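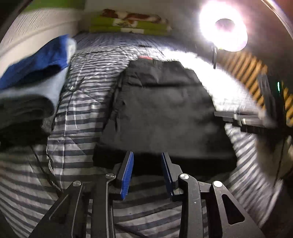 Laundry waiting its turn on the striped bed, with the dog blanket at the far end.

The owner of Larier, a small guesthouse that has been taking in visitors for 22 years, does most of her folding on a bed. She has a proper table downstairs, a gift from her sister, and she uses it for seedlings.

"A table is too high for me and too hard," she told me over our second cup of coffee, when I had more or less given up on getting through my list of questions in order. "On a bed you can spread a thing out and really look at it. And if there are stripes on the cover, well, you have your straight lines already, don't you? My mother folded on stripes. I thought everybody did!"

She starts with towels, always, and they go in a pile on one side with the thinner cloths underneath. Towels are quick, she says, and a pile that grows quickly puts you in a good mood for the rest. Blankets get rolled or folded and sent up to the wall, where they stay out of the way. Dark clothes she leaves until the morning light comes in — black on black is hard on the eyes, and she once put away a whole season's worth with the pockets inside out.

Pants are what she likes to talk about most. She learned her way of doing them from the Sotiropoulos laundry, where she worked for two summers and where, she remembers, they could see 700 pieces in a busy week.
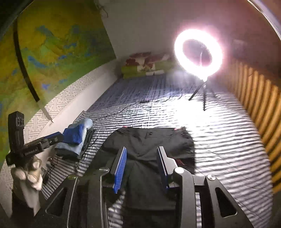
"You lay them flat first, the waist away from you, and you smooth with your whole hand, from the middle out," she said. "People pick them up and shake them and fold them in the air, and then they wonder about the creases. Lay them down! Let them rest a minute. Then one leg over the other, and up from the bottom, and up again."

A basket takes her more than 30 minutes, and she is in no hurry to bring that down. The radio is on, the window is open if it's April or later, and there is usually something in the oven she is pretending not to think about. When I left she was looking for the other half of a pair of socks, and she sent me home with a jar of plums.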